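Gradivlow Road Incidents: read me first

Hi, and thanks for downloading this. I'm Christos Tsoukalas, I live near the Ristier junction, and I've been typing up road collision reports from the local papers for longer than I'd like to admit. What began as a notebook by the phone is now a CSV with 2489 rows, one row per incident, and this file tells you what's in it and where it will bite you.

What you get

incidents.csv is the main file. roads.csv is a lookup table with 51 road names and the spellings I've settled on (the papers can't agree on Villa Road, Villa Rd and the Villa road, so I picked the first). notes.txt is a messy pile of corrections from readers, newest at the top. Have a look in there before you write to me, your correction may already be waiting its turn!

Columns in incidents.csv

id: a plain number. Gaps are fine, they're duplicates I merged.
date_reported: the day the story ran. The collision may have been the night before, so please don't use this for time-of-day work.
time_text: whatever the reporter wrote, copied as is. "Shortly after lunch" is a real value.
road: matches roads.csv.
vehicles: how many were involved, blank if the story didn't say.
closure: yes, no or unknown.
injuries: none, minor, serious, fatal or unknown, going by the first report only. I don't update it later, and I know some of you would like me to.
source: a short code for the paper.

How I put it together

I read the story, I type the row, and the next evening I check it against the clipping. For the older years I had more than 600 clippings in shoeboxes, and those got done over one long winter, so expect a few typos in the time_text column there. If two papers covered the same crash and disagreed, I kept the earlier story and put the other one in notes.txt.

No names of drivers, passengers or witnesses are in here. I left out house numbers as well, even when the paper printed them.

Things to watch out for

Small bumps in parking lots hardly ever make the news, so they're hardly ever in the file. The road through Nurnatero looks terribly dangerous on a map, but it also had a very keen reporter living on it for years, and I think that explains a good part of it. Please don't rank roads from this and send the list to the county (someone did, and I got the phone calls).

Opening it

It's UTF-8 with commas, and quotes around anything that has a comma inside. Older spreadsheet programs like to turn the id column into dates, so set it to text when you import. If your program is slow, sample.csv has the first 1000 rows and the same columns.
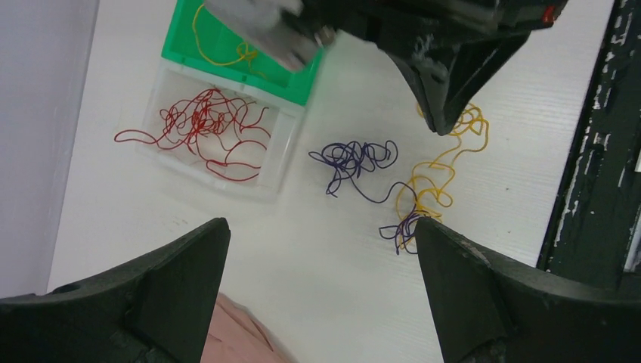 Gradivlow, 16 February 2021

New in this version: I split "unknown" from blank in the closure column, fixed the Ristier roundabout being listed as two different roads, and took out a tractor fire that had no collision in it at all. The next update should be out in April, if the typing goes well.

You're free to use the file for anything you like, school projects included. A mention of where it came from would be lovely. Corrections are welcome too, just give me the id and tell me which paper you're reading from.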